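Household Tasks Working Group, Tornari
Minutes of the fourth meeting, 20 February 2025

In the chair: Jabari Urio. Also represented: Cukska (grippers), Honorato (annotation), Drodholm (safety, by phone, with a dog).

1. Minutes of the last meeting
Approved, after the word "moist" was struck from item 3 at the request of nearly everyone.

2. Draft good practice guide, version 5
The chair noted that the draft has grown to 14 pages, of which two are the guide and the rest are definitions. Drodholm felt this was the right proportion. Honorato asked whether "cloth" still needed its own definition and was told that it did, and that it was on page six.

3. Section on wet cloths
Most of the meeting. The draft says a demonstration of wringing must be "complete and natural." Cukska pointed out that a person in a hurry completes it very naturally in one squeeze and walks off, which gives a gripper very little to learn from. After discussion the wording became: "Grip the cloth at both ends, twist over a basin, and keep both hands in view until the twist is released."

Drodholm wanted a limit on twisting force written in. Cukska said its own bench figures ran up to 810 and then could not say 810 of what. Carried over.

On hanging up, the group agreed that a cloth dropped over a rail in a heap is to be labeled "placed" and one spread out flat is to be labeled "hung." Honorato reported that its annotators have been using "hung-ish." This is to stop.
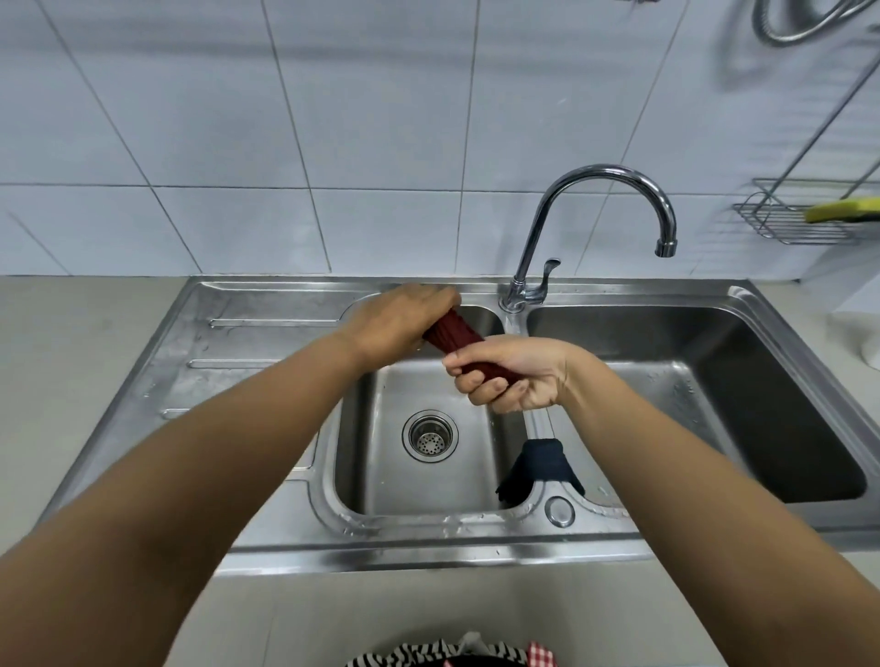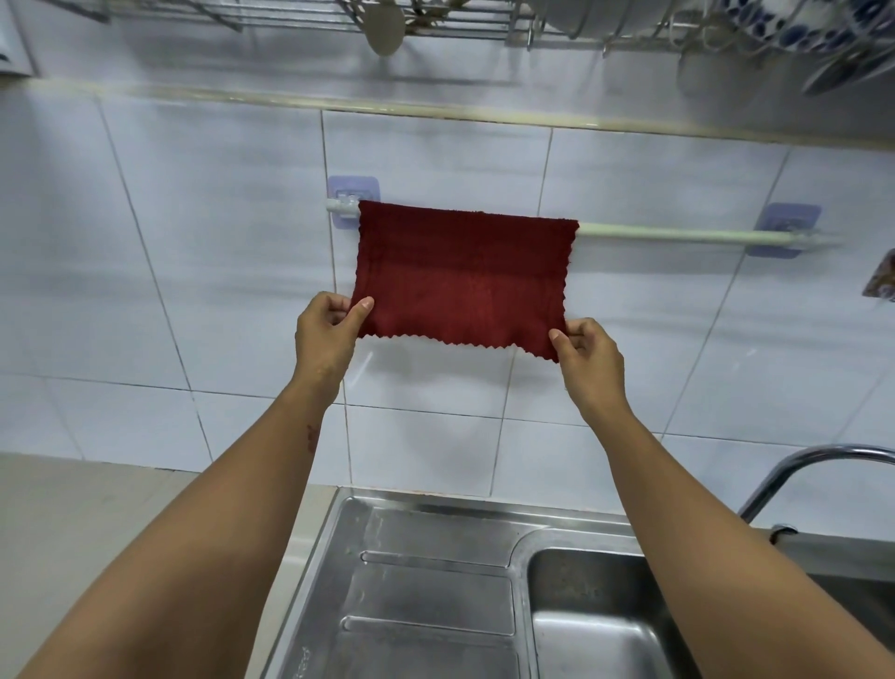
Section 3, wet cloths: the maroon cloth twisted over the left basin (first) and held out at the towel rail (second).

Jabari Urio asked that the guide say something about other cloths left within reach. Drodholm proposed clearing the sink before every take. Honorato objected that people's sinks have things in them, and that a robot which has only met clear ones will be no use on its first day at work – this was felt to be fair. Agreed wording: "Leave ordinary items where they are unless they block the grip or could fall."

4. Labeling backlog
Honorato has 2,606 clips waiting for a second check. The rule says every clip gets one. Cukska suggested changing the rule. The chair suggested checking the clips. The rule stands for now, and Honorato will bring a schedule.

5. Emergency stop wording
The draft has "should be within easy reach." Drodholm wants "must," and wants "easy" defined. "Must" was agreed without a vote. "Easy" went to a vote and tied, so it stays in, undefined, until somebody from Drodholm sends a sentence the rest of us can read aloud in one breath.

6. Any other business
Cukska asked who had decided that the guide should use the passive voice throughout. It was not known by whom this had been decided.

Actions
Cukska: find the unit that goes with 810.
Honorato: schedule for second checks; retire "hung-ish."
Drodholm: one sentence on "easy."
Chair: circulate version 6 with the new section 3.

Next meeting in April, date to be set by email.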